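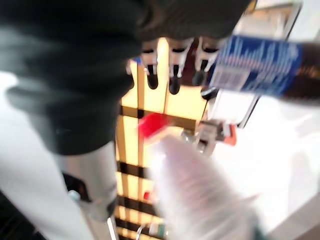 Wrist camera view at the drinks station, with the wooden rack and three dispenser nozzles.

Robot Teleoperator (part-time, on site)
Manipulation Data Group, Zastivton
Reference: 310

Zastivton is hiring teleoperators to demonstrate countertop tasks on robot arms. The work is done at the Niven building, second floor, and can't be done from home.

The position

Operators control one arm at a time from a seated console. The console has a hand controller for arm motion, a trigger for the gripper and a foot pedal that starts and stops recording. Two monitors show the wrist view and a fixed overhead view. At some stations the operator stands next to the arm and guides it by hand instead. New hires are trained on both methods.

The demonstrations are used to train control policies. The current task set has 196 tasks, and the dataset holds 3,649 accepted episodes. The present block covers the drinks station: approaching the dispensers, reaching past cans and other items on the counter, handling thin translucent plastic, and placing objects without touching the rack. Later blocks cover drawer sorting and cable routing.

The wrist view is the main reference during close work. Expect the gripper fingers to block a large part of it, blur during fast moves, and strong glare off white surfaces. Operators need to be able to work from that view for most of an episode and use the overhead view to check clearance.

Duties

Set up the station from the layout card before each batch.
Record demonstrations at the speed given on the task sheet.
Mark each episode as accepted, failed or discarded, and enter a failure code where one applies.
Repeat an episode from the start if the arm contacts the rack or a dispenser.
Restock and wipe down the station at the end of the shift.
Report drift in the hand controller, gripper slip and dropped video to the shift lead.

A failed episode is kept if the operator's recovery is clean. Operators aren't penalized for failure codes. They are asked to correct their own labels when review turns up a mismatch.

Requirements

Age 18 or older and authorized to work in the United States.
Normal or corrected vision, including color vision sufficient to tell status lights apart.
Steady use of both hands for sessions of 40 minutes.
Able to lift a 20-pound supply bin.
Able to follow written procedures in English.
No history of severe motion sickness with screens or headsets.

Useful but not required: experience with game controllers, excavator or crane controls, lab pipetting, sewing, model building or camera operation. A technical degree isn't needed. Left-handed applicants are welcome, and two of the consoles can be switched over.

Hours and pay

Shifts are five hours, morning or afternoon, with a minimum of three shifts a week. Recording sessions run 40 minutes, followed by 15 minutes away from the console. Breaks are paid. The starting rate is $26 an hour and goes to $29 after the operator qualifies on both control methods. Training takes four shifts and is paid at the starting rate.

The initial contract is for six months. Extension depends on the task schedule and on the share of episodes that pass review.

Safety

Each station has an emergency stop within reach of the seated operator and a second one at the arm. Loose sleeves, lanyards and bracelets aren't permitted at the hand-guided stations. Long hair must be tied back. Work on the arm or gripper is done by technicians only.

Recording and privacy

Episodes include arm positions, gripper state and video from both cameras. No audio is recorded. The overhead camera covers the work surface, and an operator's hands may be visible at the hand-guided stations. Written consent for this is part of the employment paperwork.

Selection

Applicants who meet the requirements are invited to a 90-minute practical test. It consists of a short briefing, 10 minutes of free practice and three scored tasks on the seated console. The test is paid at the starting rate. Results are sent by email, normally by the following Friday.

To apply

Send a one-page résumé and a note of the shifts you can work to Manolis Sfakianakis, Operations, Manipulation Data Group. Put reference 310 in the subject line. A cover letter isn't required. Applications are read as they arrive, and the first group starts in February.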